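How to Set Up a Block Stacking Station on a Tabletop

A stacking station is a marked spot on a table, a few cubes of the same size, and a set of cards that say what to build. It works for a classroom corner, a kitchen table or a family game night. Set up once, it can stay out for weeks. The version on this page takes 40 minutes, most of it spent measuring and taping.

What you need

A table that does not wobble
Small cubes in at least three colors, all close to the same size
Black tape
A ruler and a pencil
Scissors
Index cards, cut in half
A damp cloth

I bought my cubes loose from Tapsell, 22 to a bag. Any cubes will do if the edges are fairly square. Pick out the ones with rounded corners or thick paint and use them for something else.

Step 1. Clean and check the table

Wipe the top and let it dry. Tape lifts quickly from a dusty surface. Put one cube in the middle and press on each corner of the table in turn. If the cube shifts, fold some card and put it under the short leg.

A light, plain tabletop makes the tape easy to see. On a dark one, put down a sheet of white poster board first and fasten it at the corners.

Step 2. Tape the square

Draw a square in pencil, wide enough that a cube can stand inside it with space on every side. Cut four pieces of tape a little longer than the sides. Lay them along the outside of the pencil line, overlap them at the corners and trim the ends. Rub out the pencil before you press the tape down hard.

Do not make the square a tight fit. Young children get frustrated when the first block touches the line, and they stop before they have stacked anything.

Step 3. Add a strip

Run a straight piece of tape off to one side of the square. In our games the loose cubes start on the far side of the strip and the tower goes in the square. Leave enough room between the two for a hand to come and go without brushing the tower.

Step 4. Build a test tower

Use three cubes. Red goes inside the square, yellow goes on the red, and green goes on the yellow. Hold the green one by its sides, bring it over the top of the stack and lower it straight down before letting go.
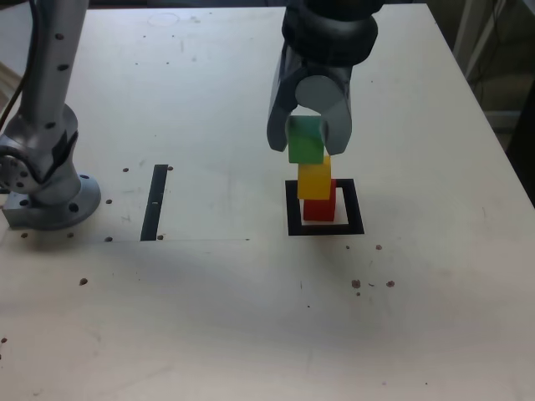 Step 5. Correct the stack

Look at the tower from the front and then from one side. A small offset between blocks is fine at three high. For anything taller, nudge each cube into line before adding the next one. Push low on the cube with one fingertip.

Step 6. Make the cards

Color three boxes on each card, one above the other, in the order the tower should have from top to bottom. Players build from the bottom of the card up. Dariusz Urbańczyk, who tested an early set with his class, suggested a small arrow beside the lowest box, and that cleared up most of the mix-ups. My set has 19 cards.

Looking after it

Replace the tape when the corners start to curl. Peel it slowly at a low angle and wipe off any glue that stays behind. Keep the cubes and cards together in a box with a lid.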